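The Long Wait for a Robot That Clears Up

Machines can already weld a car and sort a parcel. Putting things away is another matter. 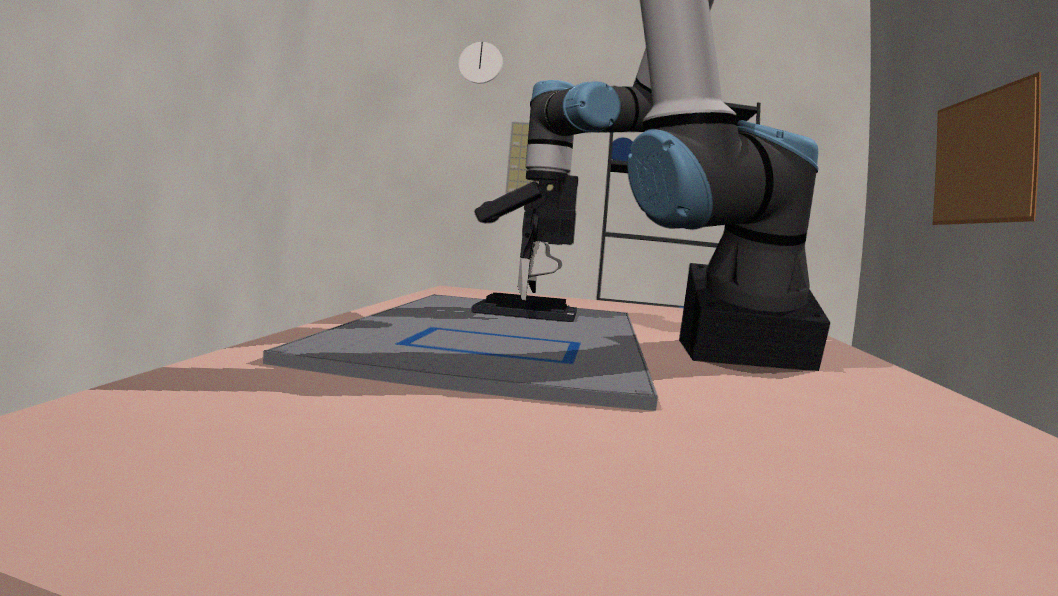

A simulated arm at work over a grey board. Much of the practice in this field now happens on a computer.

Ask people what they want from a robot and they will mostly say the same few jobs: empty the dishwasher, fold the washing, put the tools back where they live. None of these takes any training for a person. A child of nine can do them, with some complaint. For a machine they are still hard, and the reasons are duller than most people expect.

I spent part of the summer talking to people who work on this. At Rusham, a small firm that fits out packing and assembly lines, engineer Yi-an Yook has been trying to get arms to do what she calls the leftovers. These are the jobs that stay with people after the rest of the line has been automated. Somebody still lifts a part off the bench and sets it down in a marked place, the right way round.

"The lifting is fine," she told me. "The setting down is where we lose the day."

Her team does a lot of its early work in simulation. A picture of the kind shown here stands for a very ordinary task: there is a board on a table, a blue outline on the board, and a low black object lying behind the outline with the gripper just over it. A person would look once and know what an outline like that might be for. A program has to be told, or has to learn it over many tries.

The advantage of a simulated bench is that a try costs next to nothing. Rusham ran one placing task 900 times in an afternoon, changing the light and the starting position each time. With a real arm the same work would have filled most of a week, and somebody would have had to stand there and reset it.

The trouble comes on moving to the shop floor. In February the team took a program that managed 80 per cent of its placements on screen and ran it on a real bench. It did far worse. The real parts had a little oil on them and turned in the grip. One table leg was short. Yook had a list of faults two pages long by the end of the first morning, and she says most of them were about friction.

Homes are worse again. Eulalia Domínguez runs trials for Borurel, a project that puts test machines into borrowed flats in Tultside. A factory bench stays where it is, she points out, while a kitchen worktop changes every time somebody makes toast. Her current machine can move mugs from a table to a shelf. It takes 2 minutes a mug, and it stops if a tea towel is in the way.

"People are very polite about it," she said. "Then they get up and do it themselves."

She does not think the answer is a better arm. The arms are good, and have been for years. What they lack is a sense of what has gone wrong and what to try next – whether to push a bit, let go, or start again. Her group has been adding touch sensors to the fingers, and she is pleased with the early results on cups. Cutlery she would prefer not to discuss.

Money matters too. Ledesma, which makes kitchen fittings, looked at using an arm to load hinges into trays and went back to doing it by hand. The arm could do the job, but the trays changed with each order, and each change meant a visit from an engineer.

Yook expects the leftovers on her lines to go one at a time, starting with parts that are stiff, dry and always the same shape. Domínguez would not give me a date for the home. She has a dishwasher in the test flat now, and so far the machine has learned to open the door.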